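Ticket: Left grip unit drops frames and reads closed when open
Site: Clarkville, unit 2 (home tasks, bedroom)
Equipment: hand-held gripper pair, left and right
Opened by: Yasmine Saber
Assigned to: Fiachra Coughlan
Priority: Normal
Status: Resolved, monitoring

Report (Yasmine Saber)
Left unit shows jaw width 0 with the fingers fully open. Happens after the unit has been on for a while, not at startup. Right unit is fine. Power cycling clears it for a few minutes. Folding episodes recorded while the fault is present are rejected by the checker with WIDTH_STUCK. Log from this morning attached.

09:40 Fiachra Coughlan
Log received. Width drops to 0 in a single sample and stays there. A worn linkage would drift or get noisy first, so I'm treating this as electrical or configuration until something says otherwise. Please do the following and post results:
1. Open and close the left jaw by hand with the trigger disconnected. Note any rough spot.
2. Reseat the encoder cable at the body end.
3. Send the config file from both units.

10:25 Yasmine Saber
1. Smooth through full travel, no play at the pivot pins.
2. Reseated. Fault came back on the next run.
3. Attached.

10:50 Fiachra Coughlan
The configs differ. Right unit has encoder_timeout set to 32. Left unit has 12. Was the left one reflashed recently?

10:58 Yasmine Saber
Yes, in October, when Kosmas Pappas replaced the body board. He used the image from the Pasley share.

11:15 Kosmas Pappas
Confirmed. The Pasley image is the older one. It predates the change to the longer timeout. I restored the camera settings by hand after the flash (width 3840, checked) but did not compare the rest of the file.

11:30 Fiachra Coughlan
With the timeout at 12, one late reply from the encoder is enough to latch the width at 0 until reboot. Replies get later as the storage buffer fills, and that matches a fault that never shows at startup. It may also account for the dropped frames, but I want that tested separately.

Change to make on the left unit:
- Stop recording and back up the current config.
- Set encoder_timeout to 32.
- Leave every other value alone.
- Full power off, wait for the light to go out, power on.
- Run the open/close calibration with nothing between the pads.
- Record 1000 samples of slow open/close and send the trace.

12:20 Yasmine Saber
Done. Calibration passed first time. Trace attached, no zeros except at full close. Still two short gaps in the video over the same period.

12:45 Fiachra Coughlan
Trace is good. The video gaps are a separate problem. Check the card in the left unit. If it is one of the Nikolaidis cards from the first batch, swap it.

13:05 Yasmine Saber
It is a first batch card. Swapped for a new one and formatted in the unit. Going back to the folding task on the bed with both units.
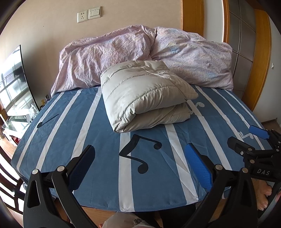 Before closing, I need one long session with both units running and the checker on. Do not restart between episodes, or the test tells us nothing about the buffer. Also wipe the finger pads with a dry cloth only. Cleaner gets into the joints and we have already lost one linkage to that at Elosdale.

15:50 Yasmine Saber
Long session finished without a restart. No WIDTH_STUCK, no gaps reported on either side. Pads wiped dry.

16:10 Fiachra Coughlan
Moving to monitoring. Kosmas, please pull the old image from the Pasley share and add a full config compare to the board replacement sheet. Comfort Bonsu has the list of other units flashed from it.

16:35 Kosmas Pappas
Image removed. Sheet updated. Waiting on the list from Comfort.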